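Hinrichs Hall to reopen with new worktables

The community workshop at Hinrichs Hall will reopen on Friday with 23 new wooden worktables, replacing a mixed set of folding tables that had been in use since the building was a school annex.

The tables were made by Wovoner, a furniture shop on the east side of Zisard that builds mostly for libraries and classrooms. The town paid $457 for each one, delivered. The money came from the hall's equipment fund, which had been set aside for new stage curtains until the town council voted in the spring to put the tables first.

Users of the workshop had complained about the old tables for several years. Many of them rocked, and the plastic edging had come away on the long sides. The quilting group had stopped meeting at the hall and moved to the Rornon branch library, where the tables are smaller but level.

Wovoner left the tops pale and plain, with no dark stain and no pattern added. The shop said the grain differs from one table to the next, and that it did not try to match the boards across the room.
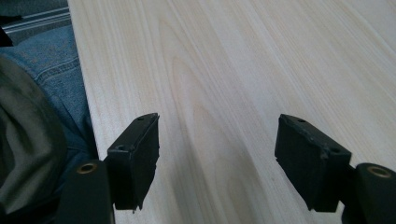 The legs bolt on from underneath and can be taken off for storage. Two people can carry a table through the double doors at the back of the hall without turning it on its side, according to the town's facilities office. The old tables will be offered to local clubs free of charge, and any left at the end of June will go to the transfer station.

Rules for the room have been changed to go with the new furniture. Cutting mats are now required for knife work, and glue and paint may be used only at the tables along the north wall, which will be covered. Hot plates are not allowed on any of the tables. Clamps may be used with a scrap of wood or felt under the jaws.

The workshop had 2153 sign-ins last year, most of them for evening classes in sewing, model building and basic carpentry. The evening schedule stays the same. A Saturday repair session that was dropped two years ago will come back in the fall if enough people register.

Seating in the workshop is now limited to 53. The hall opens at 9 a.m. on Friday, and the first class, an introduction to bookbinding, begins at 10. Registration is at the front desk.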